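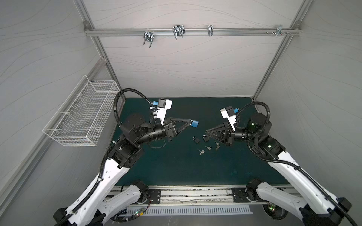 Wire basket on the left wall, hooks on a horizontal rail.

Frandsen Hanging Basket, White Wire

Wall basket for a laundry room, pantry or garage. Hangs from the Nisirel rail or from two screws (included).

Width: 26 cm
Depth: 9 cm
Finish: white powder coat
Load limit: 2 kg

Wipe clean with a damp cloth. Do not use outdoors. Rail and hooks sold separately. Also fits older Ilo rails if the end caps are removed first.

Orders placed before noon ship the same day from our Umasine warehouse.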